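Went to the comedy night at the Grandari last night. 2000 seats, a headliner I've liked for years, and I came home with questions. 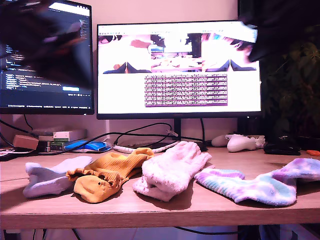

The poster said "all new hour." I counted 13 bits I already knew from the last special. One had a new city name dropped in. If you swap Wenell for Gundine, is that new material now?

2/ I get that comics rework stuff. They always have. But then say "work in progress" and charge like it's a work in progress.

3/ Also the laughs. I was up in the balcony and half of what I heard seemed to be coming out of the speakers. Can't prove it. A friend swears it was just the room. Maybe. The room didn't laugh like that for the opener.

4/ The opener, by the way, was the best thing on the bill. 30 minutes, no video wall, no walk-on music, a long story about getting a refund on a canoe. They got a smaller font than the parking sponsor.

5/ Now there's a press release saying the tour has sold 2592 "premium laugh packages." I looked it up. It's a lanyard, a drink ticket and early entry to a seat that was already assigned to you. Early entry to do what?

6/ Someone will reply that comedy is subjective. Sure. The ticket fee wasn't.

7/ And before I get told to support live comedy — I do. The back room at Howells does a show every month and it costs less than my parking did. Some of it is terrible. At least the terrible stuff is new.

8/ They're filming the special in September. I'd like to be wrong about it. If the canoe story turns up in the headliner's set, though, I'm going to be very annoying on here.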